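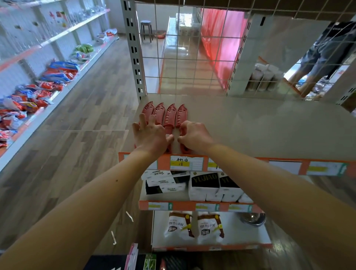 Stamcombe's corner shop on the market side reopened Monday with its shelves rearranged, and plastic slippers have moved to the top of the low unit above the tissues.

Owner Eun-seong Kwak said the shop carries over 3000 items and had not changed its layout in 19 years. Household goods used to be split between the back wall and a rack near the register, and regular customers often had to ask where things were.

The red shark slippers were the first to go out under the new plan. They are set side by side with the toes toward the back, so shoppers can reach the heels and check the size. Kwak said they sold well over the summer and she has ordered more for September, along with a plain style for adults.

Tissue packs stay one shelf down and snacks remain below them. Prices are still on labels along the orange shelf edges, at least one of them written by hand.

The freezer aisle will be done next. The shop will stay open during the work but will close early, at 6 p.m., while the cases are moved.

Comments (3)

Palomino
Do the slippers come in kids' sizes? My son wants the shark ones.

Flasto
Went in yesterday and could not find the batteries. They are by the door now.

Stistik
Glad the tissues did not move.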